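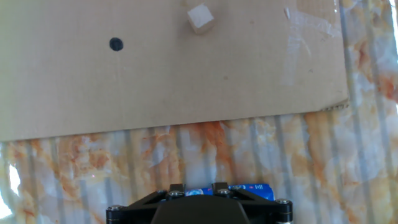 can they do chores yet? (or are we kidding ourselves)

gindel_rat
Tuesday, shop night. Brother in law keeps sending me laundry robot videos. My take: no. Not close. Picking up one small cube off a piece of cardboard is still a job of work, and people want it to empty a dishwasher??

lidach51
disagree. Pick and place on a bench IS the chore, half of shop work is move this thing over there. Our Esquivel arm at work sorts 900 blanks a shift

gindel_rat
in a fixture, same spot every time. put one down crooked and see

lidach51
ok it faults. still 900 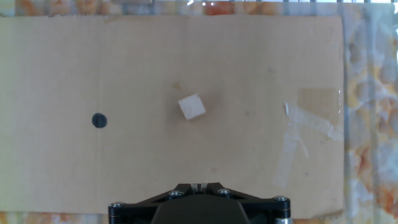 Gindelthorpe Makers Club / Robotics Group
Posted in: General Chat

E_Oprea
Look at what a kitchen has vs a cube on cardboard with a black dot next to it. Shiny tape, marbled surface, glare. Thats already a lot for a cheap camera. Now add a wet fork.

gindel_rat
wet fork is my whole argument thanks Ecaterina

ponce_c
Crisóforo here. Cube turned at an angle is fine, gripper just rotates to match. Glare is worse imo. I'd take a dim room over a bright one any day

E_Oprea
dim room gives you noise. no thanks. matte cloth over everything, problem gone

ponce_c
my kitchen doesnt come with a matte cloth lol

lidach51
vacuums do floors already, nobody counts that for some reason. Whats the bar? Folding?

gindel_rat
bar is I leave the house and teh dishes are done. For under 2000. No babysitting

bivach_fan
then 4 years, maybe more. sorting bolts in the shop sooner, I'd pay for that now

gindel_rat
saving this post. see you in 4 years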